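Sun 26 April – open day, bench 2 notes

Doors opened at ten. I had the two-arm bench, Ismael Frota had the door and the sign-in sheet, Thaís Cavalcanti took groups through the back area. Traian Ilie came in at noon to relieve me for lunch and stayed on.

Sign-in sheet says 449 for the whole building. I would guess a third of them got as far as us. The busiest stretch was right after the Skodalari talk let out, when people were standing three deep and the ones at the back could not see the table at all. We should put the bench on a riser next time or run a feed to the big screen by the door.

Demo was cable sorting, same as we rehearsed. Bundled cables laid out around a tray, both arms pick, everything ends up in the tray, then I tip it out and lay it again. Ran under Gesten, the build from Thursday, with no changes made during the day. I had wanted to try the new grasp settings but Ivone Falcão asked me not to touch anything with visitors present, and she was right.

Start position for the afternoon runs was set by hand each time. I did not use the printed template because it slid around on the wood.

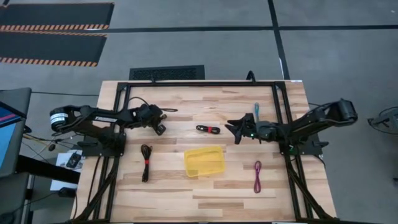

Bench 2, cables laid out, tray empty. Five pieces, both arms over the table.

Observations, in no special order:

The purple one is the easy one. Coiled in a figure-eight it keeps its shape and either arm can take it. Visitors liked it best, probably for the color.

The long black bundle is the problem. Loose strands at one end catch on the finger and come up with it, and then the drop is late. Left arm missed it on the first try in the morning set and again after lunch. Retying it closer to the loose end helped a little. I'd like to try a second tie before we show this again.

The thin dark loop lies nearly flat and the fingers skate over it. Slowing the approach would help, but that is a settings change, so it waits.

Yellow tray was a good choice over the clear one. It slides if an arm touches the rim, though. Need something tacky underneath.

Two stops all day. One was me, leaning in to point at the tray while explaining it. The other was a joint limit on the right arm, cleared with a normal restart, back up in roughly 5 minutes. I kept talking through the second one and people seemed to like seeing it brought back up.

Questions that came up over and over: how fast can it go, does it know what color the cable is, what happens if you move the tray. I moved the tray for a few groups. It coped with small shifts and gave up on large ones, and I told them so.

A man from Barbosa asked about connectors, whether the arms could plug one in. I said we have not tried it on this bench. Gave him Iolanda Vasconcelos's address, as she is the one planning the Binura work for August.

To do before the next visit:
Second tie on the long black bundle.
Non-slip pad for the tray.
Tape a line on the floor for visitors, further back than I think it needs to be.
Ask Traian for the joint limit log off the right arm.
Spare cables in a labeled bag – I was digging in the drawer twice.

Powered down at 5:20, arms parked, tray and cables in the gray bin under the bench.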